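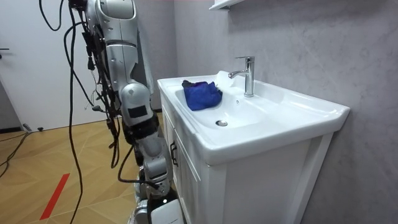
4. Wiping a Washbasin with One Arm

4.1 Task and setup

The wiping task takes place at a single bathroom vanity with a white ceramic basin and a chrome single-lever faucet. The robot stands beside the cabinet and works with one arm. The other arm takes no part in the task and is not commanded by the policy. At the start of a trial a blue cloth lies crumpled in the basin, and the robot must pick it up, wipe the inner wall of the bowl, wipe the back rim next to the faucet, and let go of the cloth inside the bowl.

The cloth is thrown in by hand before each trial, so its shape and resting place vary. We do not fold it or mark it. Earlier work with the Tikau controller used a flat sponge fixed to the wrist, and the contact point was therefore known at all times. With a loose cloth the contact point depends on the grasp, and a grasp that takes too little fabric often fails only when the arm begins to drag.

Two views are given to the policy: one from the head of the robot, looking down into the bowl, and one from a fixed camera to the side. Joint positions and motor currents are added as a low-dimensional input. There is no touch sensing at the fingertips. All training data come from 398 demonstrations given through the Brostari teleoperation interface. Demonstrations in which the cloth slipped and was picked up again were kept, and they were not labeled as different from the rest.

4.2 Contact control

The policy predicts a short sequence of wrist poses and a target normal force. A separate low-level loop changes the depth of the wrist along the estimated surface normal until the force computed from the motor currents meets the target. The surface normal is taken from a coarse model of the basin, fitted once before the trials began. The model covers the bowl and the flat rim. It leaves out the faucet, which is handled as a keep-out cylinder with a fixed margin.

The current-based force estimate is poor at low speed, where joint friction is of the same size as the contact force. We correct for this with a friction table recorded in free motion, and we hold the depth command constant whenever the arm changes direction. Without the hold, the loop pushed the wrist into the porcelain at the end of nearly every stroke – the effect was strongest on the steep part of the wall.

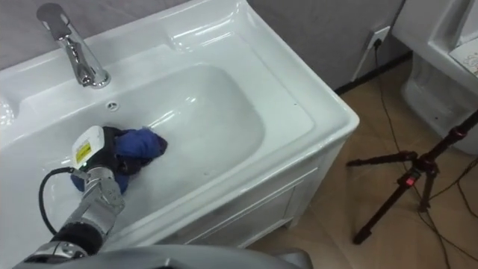

Kristiansen
Corresponding author, Nemell Laboratory

Strokes inside the bowl are the easier part of the task for the controller. The cloth is pressed between the fingers and the ceramic, and fabric that balloons out to the side of the grip makes no difference to the measured force. It does matter for vision. From the head the cloth hides much of the wall under it, and the policy has to judge from the visible porcelain which part of the bowl is still to be wiped. Removing the side view lowered coverage mainly on the wall closest to the robot, where the head view is at its worst.

4.3 Evaluation

We ran 100 trials with the final policy. A trial counts as a success if the cloth is grasped, both regions are wiped to the coverage threshold, the faucet is not touched, and the cloth is released inside the bowl. Coverage is computed from the recorded fingertip path and the basin model, using a fixed footprint for the cloth. It measures where the hand pressed, and makes no claim about how clean the surface is. The policy was allowed 3 grasp attempts per trial.

Of the 100 trials, 86 met all conditions. Most of the failures came from the rim stage. The most common was a partial loss of the cloth as the hand moved up over the edge of the bowl, after which the fingers were left with too little fabric to continue. Contact between the knuckles and the faucet body came next. Failed first grasps were frequent but rarely led to a failed trial, and we credit this to the slip-and-recover demonstrations described in Section 4.1. A policy trained with those demonstrations removed seldom tried again after closing on nothing.
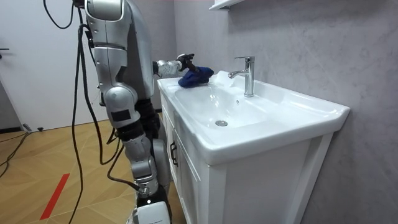 Kristiansen
Corresponding author, Nemell Laboratory

Figure 3. Rim stage, side view. The cloth is held against the back rim to the left of the faucet while the second arm hangs at the side of the robot.

The rim stage (Figure 3) differs from the bowl stage in two ways. The forearm is close to level, so a small error in the estimated normal turns into a sideways force on the cloth. The free space is also narrow, with the faucet on one side and the wall behind. We tested a wider keep-out margin around the faucet. Faucet contacts stopped, but the strip next to it was then left unwiped and the coverage threshold was missed, so the original margin was kept for all reported results.

A loose end of fabric hanging toward the bowl had no clear effect on success. Grasp depth did. Trials in which the cloth reached the palm were completed far more often than those with a fingertip grasp, and the policy does not tell the two apart before lifting. Section 5 adds a short regrasp step between the bowl and the rim and repeats the evaluation with the same basin and cloth.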